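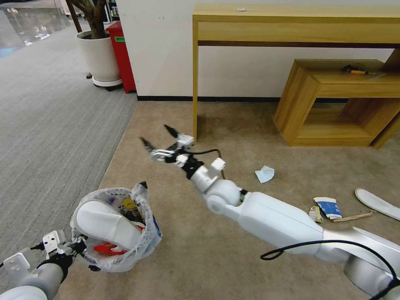

*Litter pickup on the carpet, left gripper on the bag, right gripper open.*

**Cleanup robot stops mid-job, gets a new rule about cables**

June 14, 2020 – We had a fault on the litter robot, and a few of you have asked what happened, so I'm writing it up while I still remember it properly.

The job is one you probably know from our earlier posts. The left arm holds a trash bag by the rim, the right arm goes after whatever is on the floor (tissues, wrappers, a wooden stick, that kind of thing) and drops it in. We call the routine Skasolden and it's been our favorite thing to run all spring. On run 116 the right arm reached out, opened its fingers and then just stayed there. No alarm, no error on the screen – the software from Kundix still thought everything was fine and kept sending moves to an arm that wasn't listening!

I hit the stop button after 8 seconds, which felt a lot longer than it sounds. Nothing fell and no one got hurt. What worried me was the part after that, when I let go of the button and the arm woke up and tried to catch up on all the moves it had missed. It swung fast. I was standing well back, luckily, but I could just as easily have been kneeling down to grab a wrapper.

We went through the log that evening and found a signal wire on the right arm that had worked loose at its plug. Ekosow, who built our harness, are sending a replacement with a locking plug. Meanwhile we've changed the software so a stop throws away every waiting move, and the arm won't budge again until someone restarts it by hand. I've also put the plugs on the checklist before each session.

We've done 17 short runs since then, up to run 133, with no freezes so far. I'd still like to see it get to 1000 before I trust it with anyone close by, so please stay behind the tape if you drop in. The new harness should be here in July.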